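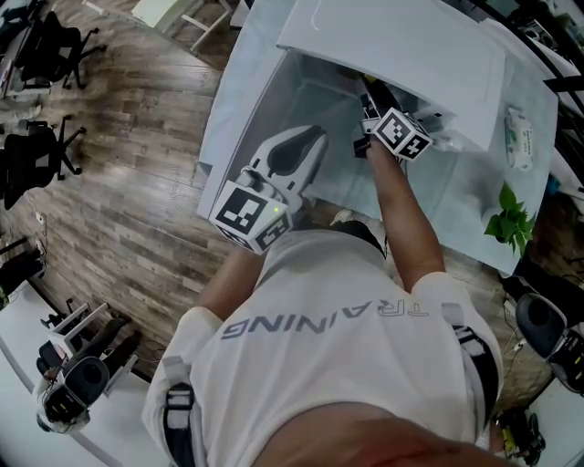
3.2 Table layout and lid position

Figure 2. White table with pale blue sheet, lidded box open. The lid is tilted back toward the far side; wet wipes and a potted plant stand at the right.

The second part of the study concerns small lidded boxes used on a table, and in particular how the lid changes the space left for other items. Layouts were set up in the Brarville room over 14 sessions. Each session covered 10 box placements, with the table covered by a sheet to reduce glare and to keep small items from sliding.

We distinguish three lid states: closed, upright, and tilted back. In the layout in Figure 2 the box is open and the raised lid leans away from the person, so that the right arm enters from the near side without crossing the lid. The left arm stays closer to the front edge of the table. We refer to this as a split-reach posture. It was coded whenever one arm was inside the box and the other was working outside it.

Items not belonging in the box were treated as bystanders. A pack of wet wipes near the right edge and a small green plant at the front right corner are typical cases. Bystanders were left in place for a full session – moving them between placements would have changed the free area. The free area was measured with the lid fully open and excludes a margin of 24 mm along each table edge.

Two coders marked lid state and arm position separately. Disagreements were mostly limited to the boundary between upright and tilted back, and were settled by Chiamaka Ekpo using the written rules of the Garba scheme. Placements in which the lid rested against another item were coded as tilted back and flagged.

Furniture away from the table, including the office chairs and the low stool, was not coded. A chair was noted only if it stood within 100 mm of a table edge, where it could limit the standing position. The Trorthorpe layouts used a narrower table and are reported separately in Section 3.4.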